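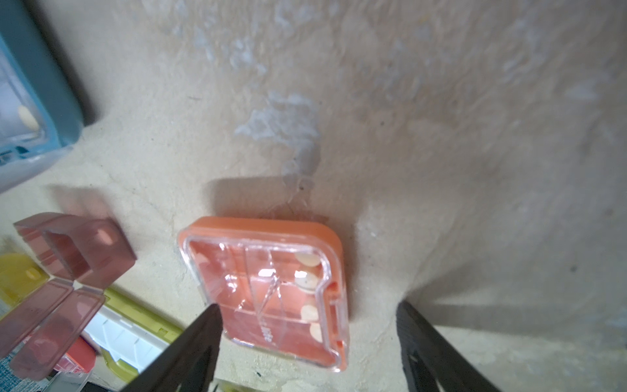
Orange case shut, pink one open, a teal one beside them.

The false promise of the little plastic box

26 April 2021

I have been sold a pill organiser three times now, and each time the packet suggested my life was about to get simpler. I still have all three boxes. My life is as it was.

The first was a Fasik, bought in September after I had missed two tablets in a fortnight and given myself a fright. I chose it for the colour, which tells you how much thought went in. It worked well enough until I had to refill it. Then I found that the job I disliked, getting tablets out of their packets and checking what each of them was, had only been moved to one evening and made longer. It took me 23 minutes the first time. I have got it down to 12, and I don't expect to do better.

People who like these boxes talk as though the filling happens by itself. They talk about the morning, when you flip up a lid and there is your dose. Fine. But somebody stood at the worktop the night before with a case open, pushing small round tablets about with a fingertip, and if that person was tired or had the radio on, the box will hand over the mistake just as smoothly as it would the right dose.

That is my main complaint. A blister pack has the name of the drug printed on it. Take the tablet out, drop it in a coloured compartment, and the name is gone. Four round cream tablets in an orange case look like four round cream tablets. They may be for your blood pressure or they may be for your hip, and the clear lid, which the makers are so proud of, shows you everything except the thing you need to know.

Then there are the lids. On the Trosto they are stiff enough that my thumbnail gives up before the catch does. On the Partanen they are so loose that a day in a handbag mixes Monday's tablets with the fluff. I paid more for the second one. Makers seem to think the choice we care about is between pink, orange and teal, and I would swap every colour in the shop for one decent hinge.

I know the case for the defence. If you take eight or nine things at different hours, you can't be squinting at packets all day, and for someone who forgets whether they have had the morning lot, an empty compartment is a real answer. I accept that. My neighbours swear by theirs. I only notice that the people who do best with them were tidy already, and would have managed with egg cups.

What I object to is buying one instead of having a system. The Rosent leaflet that came through the door last week lists 46 models, some with alarms, and has no room at all for the dull advice: keep the packets, fill the box in good light, and ask the pharmacist which tablets shouldn't leave their foil in the first place. Some shouldn't. I had to find that out for myself, with a week's worth already popped.

I still use the orange one on trips. The other two live in the drawer with the batteries.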